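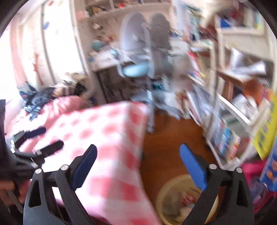
Checkered cloth in a cluttered bedroom.

Moisture in small bedrooms

Esperanza Rivas surveys rental housing in Hoston and has logged humidity in 119 bedrooms. Most of the complaints that reach her concern mold behind furniture.

"People report it as a leak," she says. "I check the pipes first, and usually they're dry. Then I measure the wall temperature."

Her method is plain. One logger goes near the middle of the room and a second behind the largest item on an outside wall. Both record overnight with the door closed. The air reading alone tells her little. "You can have 55 percent in the room and condensation behind the closet. The surface is colder, and air barely moves back there."

Storage makes the readings harder to interpret. A full room has less free air, and textiles take up moisture and release it later. Rivas asks tenants to leave everything where it normally stands during a test.

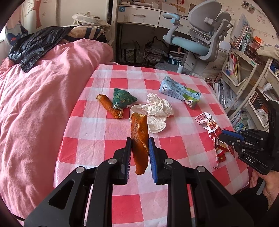 Gaps and vents

She recommends a two-inch gap behind closets and a clear path to the vent. Trickle vents are often painted shut, and she carries a blade for that.

Her colleague Dirk Martens prefers continuous extraction. Rivas agrees in principle but points to the cost: the landlord's last quote was 297 dollars per room, before wiring.

"I'd start with the gap," she says. "Log it again in August and once more after the heating comes on. The second set is the one I'd use."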